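The Second Call Is Where the Fun Starts
16/10/2020

I love a follow-up call. I know how that sounds! Most salespeople I meet would sooner clean out the office fridge than phone a buyer who said "send me something and we'll talk." But ask anyone with a full order book where the orders came from, and a surprising number will point to a second or third conversation, often one they nearly didn't have.

Take Divatico, a supplier of commercial furniture that let me sit in with its phone team for a week in July. The team is small, five people in one long room, and when I arrived they had 42 open quotes that had gone quiet. Every one had been sent with a friendly email and a PDF, and then left alone. The reps assumed that a silent buyer had bought somewhere else.

So they called. They had two rules. The first was that you couldn't say "just checking in" (I cheered out loud at this one). The second was that you had to open with something the buyer had told you last time. If the manager at Vikthorpe had mentioned a dining room that echoed, you asked about the echo. If the buyer at Kavness was waiting on new floors, you asked about the floors. Price could wait until the other person brought it up, and they nearly always did.

What a difference it made to the sound of that room! People laughed on the phone. Calls ran long. One rep who had been dreading Bellini, a restaurant group with a reputation for short answers, stayed on the line for almost 42 minutes and came away with a list of problems that had never made it into the original quote. She rewrote the whole thing that afternoon, with fewer items and a later delivery date, and the client signed.

The hard part is the notes. You can't bring back a detail you never wrote down, and most systems give you a box for budget and a box for closing date and nothing for the echo in the dining room. Divatico's reps added their own line at the top of each record and called it "their words." No summaries allowed – you type what the buyer said.

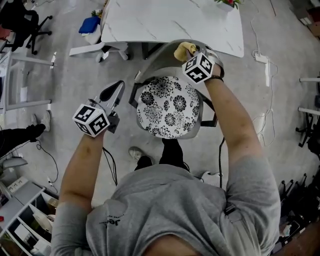
Good notes are specific, and the quickest way to see it is to compare two of them. "Likes patterned seating" gives you nothing to say next month. "Wants the round seat with the black flowers on white, and asked if the curved gray back would look too plain next to it" gives you a whole conversation, and the buyer will be delighted that you remembered. Try it on your next five calls. Write the line while you're still on the phone, typos and all, and read it out loud before you dial again.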